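Bildbeilage zur Vorführung am Zweiarmplatz – Begleitdatei

Stand: Mittwoch, 23. September 2020

Der Ordner enthält Aufnahmen und Gelenkdaten vom Besuchstag bei Irevis in Bollusley. Vorgeführt wurde das Umstecken von Ladegeräten und kleinen Steckern an einer Steckdosenleiste, zweiarmig und ferngesteuert. Die vier Bilder sind Einzelbilder aus den mitgelieferten Videos und stehen in keiner zeitlichen Reihenfolge. 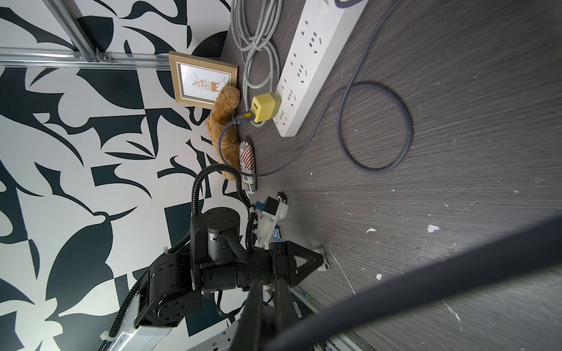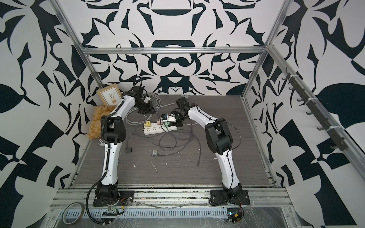
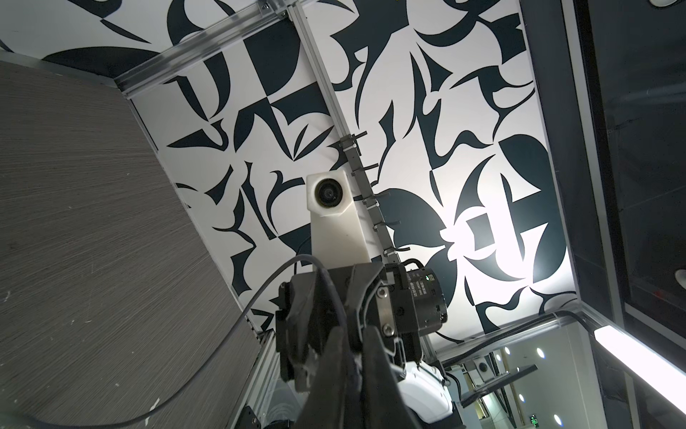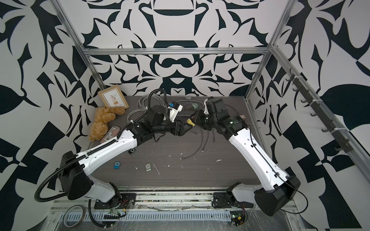
Bild 1 und 3: Kameras am Arm. Bild 2 und 4: feste Kamera am Arbeitsplatz.

Inhalt

aufnahmen/ – Videos der Durchgänge, je Kamera eine Datei
gelenke/ – Gelenkwinkel und Greiferöffnung als CSV
notizen/ – Protokoll des Besuchstags, handschriftliche Zettel abgetippt
liste.csv – Übersicht aller Durchgänge mit Nummer, Dauer und Vermerk

Insgesamt sind 196 Durchgänge enthalten. 100 davon liefen vor Besuchern, der Rest am Vormittag davor und nach dem Ende der Führungen. In liste.csv steht in der Spalte "publikum" eine 1 oder eine 0. Die Videodateien belegen zusammen 354 GB. Wer nur die Gelenkdaten braucht, kann den Ordner aufnahmen/ beim Kopieren auslassen.

Aufbau

Zwei Arme stehen an der Vorderkante auf einer gemeinsamen Schiene und arbeiten zur Tischmitte hin. Drei Seiten sind mit schwarz-weiß gemusterten Wänden geschlossen, getragen von Aluminiumprofilen. Das Muster blieb den ganzen Tag dasselbe. Die Tischplatte ist dunkelgrau mit Holzmaserung, helle Flecken und Krümel darauf wurden zwischen den Durchgängen nicht entfernt.

Auf dem Tisch liegen neben der Leiste mehrere Kabel und Kleinteile. In Bild 2 steckt ein gelber Ladeblock am linken Ende der Leiste, der rechte Greifer hält ein kleines weiß-blaues Teil darüber. In Bild 4 liegen drei kleine Musikspieler zum Anklippen auf der Platte, ein schwarzer, ein blauer und ein silberner. Die Lage der Gegenstände wurde nicht eingemessen. Wer sie braucht, muss sie aus dem ersten Bild eines Durchgangs ablesen.

Das Plüschtier, das kleine Bild mit der Topfpflanze und weitere Dinge am Rand gehören nicht zur Aufgabe. Sie bekommen in den Daten keine Kennzeichnung.

Ablauf der Vorführung

Die Führungen kamen in Gruppen aus der Halle von Kaczmarczyk herüber. Jede Gruppe sah zuerst einen Durchgang ohne Erklärung, danach einen zweiten mit Ansage der einzelnen Griffe. Anschließend durften Besucher selbst an die Bedienung. Diese Durchgänge tragen in der Liste den Vermerk "gast". Sie sind deutlich langsamer, und manche enden ohne gesteckten Stecker. Für Auswertungen zur Erfolgsquote sollten sie getrennt betrachtet werden.

Gefragt wurde vor allem nach den Kabeln. Ein Stecker lässt sich gut greifen, solange er frei liegt – hängt das Kabel unter einem anderen, zieht der Greifer den halben Haufen mit. Im Protokoll sind diese Fälle mit "K" markiert. Die zweithäufigste Frage betraf den Abstand der beiden Greifer zueinander. Er wird von der Steuerung überwacht, und bei Unterschreitung halten beide Arme an. Solche Halte stehen als eigene Zeile in der CSV und zählen nicht als Abbruch.

Bekannte Mängel

Bei 2 Durchgängen fehlt die Spur der rechten Armkamera. Die Nummern stehen am Ende von liste.csv.

In den Armkameras verdecken die eigenen Finger und gelegentlich ein Kabel einen Teil der Sicht. Zeigt der Arm nach oben, sind Leuchten im Bild und die hellen Flächen überstrahlen, siehe Bild 3. Diese Abschnitte wurden nicht herausgeschnitten.

Ton ist nicht enthalten. Die Ansagen aus den Führungen liegen nur als Stichworte in notizen/.

Nutzung

Weitergabe innerhalb des Projekts Bisden ist frei, außerhalb bitte vorher bei Irevis anfragen. Änderungen an liste.csv nur mit Eintrag in der letzten Spalte.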